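**Street deck** is a term in urban design for a raised public platform built over an existing roadway, carrying pedestrian or recreational space while vehicles continue to pass underneath. The term covers structures of one block or less as well as linked systems running several blocks. It is usually kept separate from the *footbridge*, which only connects two points, and from the *freeway cap*, which covers a sunken highway at or near the level of the surrounding ground.

## Terminology

Usage is not consistent. Older planning documents use "upper street," "elevated court," and "platform park" for the same type of structure. In the Kevport planning code a street deck is any horizontal public surface that stands over a dedicated right-of-way and is open to the sky over at least half its area. Covered walkways and building overhangs are excluded. The Wornstead code has no separate category and treats decks as bridges, with the result that their upkeep is paid from the road budget.

## Components

A typical street deck has four main parts.

### Supports

Columns are placed in the sidewalk zone, in a median, or inside adjoining buildings. Median columns shorten the span but take up road width and need impact protection. Sidewalk columns leave the road clear and make longer beams necessary. Where columns stand inside private buildings, an easement is recorded against the property, and later demolition of the building requires temporary shoring.

### Deck surface

The walking surface is laid over a structural slab with a waterproof layer between the two. Pavers on pedestals are common, as they can be lifted for inspection. Poured surfaces cost less to install and more to repair. Slopes are kept low enough for wheelchair use, and drains are set at the low points instead of at the edges, to prevent water from falling on the road.

### Edges

Railings are higher than those of an ordinary balcony where the deck stands over moving traffic. Solid panels reduce noise and stop small objects from rolling off, but they also raise the wind load. Mesh panels are lighter and are often chosen where ball games are expected.

### Access

Stairs, ramps, and elevators connect the deck to the sidewalk. Long ramps are difficult to fit into a built-up block, and many early designs left them out. Later schemes commonly place the ramp inside a parking structure or along a side street.

## Planting and loads

Soil is the heaviest permanent item on most decks. Saturated soil weighs considerably more than dry soil, and the design load must assume the saturated condition. Shrubs and ground cover can be grown in shallow trays. Trees need deeper boxes, which are normally set directly over the columns. Lightweight growing mixes reduce the load but dry out faster and have to be topped up as they settle.

Crowd load is counted separately. A deck used only as a walkway may be designed to a lower figure than one intended for markets or concerts, and a change of use after construction can require strengthening of the beams. At Powell Street in Kevport the middle bay was closed to gatherings for this reason and is still marked for walking only.

## Uses

Most completed decks have been built for walking, sitting, and children's play. Play equipment is fixed to rails cast into the slab, so that bolts do not pass through the waterproof layer. Soft fall surfaces are made in loose tiles for the same purpose.

Some decks have a small service building with restrooms, storage, and a kitchen for a kiosk or for community meals. Water and waste lines to these buildings run down the outside of a column and need insulation in cold climates. A kitchen also adds a grease trap, which is placed at street level wherever possible because access for cleaning is simpler there. 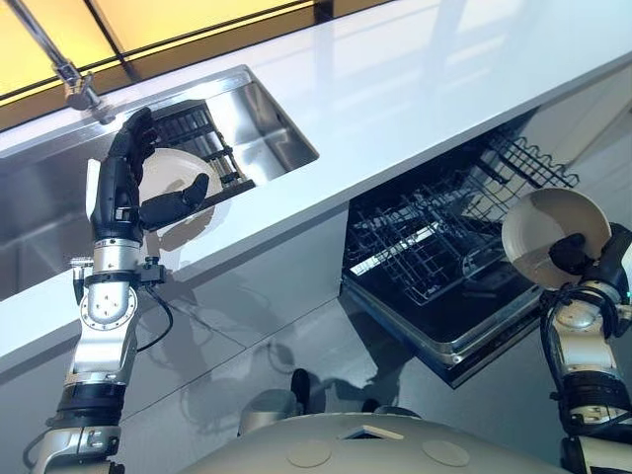
*A plate held upright near a stainless steel sink, with a black dish rack in the basin.*

Retail use is less common. Shops on a deck draw foot traffic away from the sidewalk level, and several cities limit them to a fixed share of the floor area. Grindevness permits only movable carts, which must be removed overnight.

## Conditions below the deck

The space beneath a deck receives little daylight. Designers respond with openings in the slab, pale finishes on the underside, and continuous lighting. Openings must be placed away from play areas and fenced on all sides.

Noise under the deck rises because sound is reflected downward from the slab. Absorbing panels can be hung from the beams, although they collect dirt and must be washed. Exhaust also disperses more slowly than in an open street. Short decks generally rely on natural air movement; longer ones may be classed as tunnels, which brings in rules for fans, fire detection, and emergency exits. In the Kevport code the change of class takes place at 400 feet of continuous cover. Designers there often break a long deck into separate platforms joined by narrow bridges to remain under the limit.

Clearance over the road must allow for trucks, fire apparatus, and later resurfacing, which raises the road level slightly each time it is done. Overhead signal heads and street lights have to be relocated to the underside of the structure.

## Examples

| Deck | Location | Length (ft) | Supports | Status |
|---|---|---|---|---|
| Powell Street Deck | Kevport | 267 | Median | Open |
| Mill Row Platform | Wornstead | 200 | Sidewalk | Open, partly closed in winter |
| Upper Court | Grindevness | 400 | Sidewalk and building | Approved, not built |

The Powell Street Deck replaced a pair of footbridges between a school and a recreation ground. It is divided into three bays, with play equipment in the north bay and planting in the south bay. The Mill Row Platform was built as a walkway and received seating and planters later. Its north stair is closed in freezing weather, as the treads are shaded by a neighboring warehouse and are slow to clear.

The Upper Court was drawn as a single platform over a shopping street. Its approval was renewed once, in August, with a revised drainage plan. Two of the building easements have not been signed.

## Maintenance

Regular work consists of clearing drains, checking joints, testing railings, and inspecting the underside for cracks and staining. Staining at a column head often points to a failed joint in the waterproof layer above. Underside inspection requires closure of at least one traffic lane and is commonly done at night.

Joint seals are the part replaced most often. On the Powell Street Deck the replacement interval is set at 10 years. Salt shortens the life of seals, and several operators clear snow with brushes and grit only.

Responsibility may be divided among a roads department, a parks department, and the owners of adjoining buildings. Agreements usually assign the slab and everything below it to roads, and everything above the waterproof layer to parks. The waterproof layer itself is a frequent subject of dispute.

## Criticism

Objections to street decks fall under several heads. Cost per unit of usable ground is high compared with a park built on a vacant lot. Decks also leave traffic volume unchanged, and critics hold that they give the street over to vehicles by moving other users out of it. Oanh Kim, in a survey of raised public spaces, argued that the play value of a deck depends mostly on how many homes can reach it without crossing a road at grade, and that the equipment provided has little effect on use. The same survey found that decks with only one access point were often empty on weekdays.

Supporters point to dense districts where no vacant land remains and where closing the street is not practical. They also note that a deck can be built over a bus route without moving the stops.

## See also

- Footbridge
- Freeway cap
- Play street
- Rooftop playground
- Skyway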